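We use cookies to improve your visit. Accept | Manage settings

4. Looking after the hand-held grippers

Our pair of grippers was set up by Güven Kılıçarslan in February. Before each session we wiped the blue pads with a damp cloth and checked the silver screws for play. Pads were changed after 1000 grips, or sooner if the texture had worn.

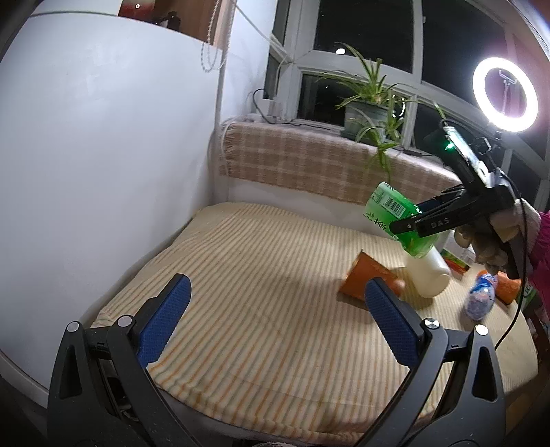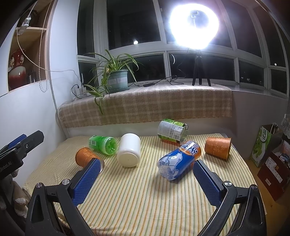 Bottles and orange cups, evening session.

The left jaw began to lag after 25 minutes of use. Bogdan Nowakowski traced this to a pivot screw done up too tightly. We backed it off a quarter turn and repeated the opening test. It still sticks slightly when closing, so the linkage will be stripped and cleaned before the next set of trials.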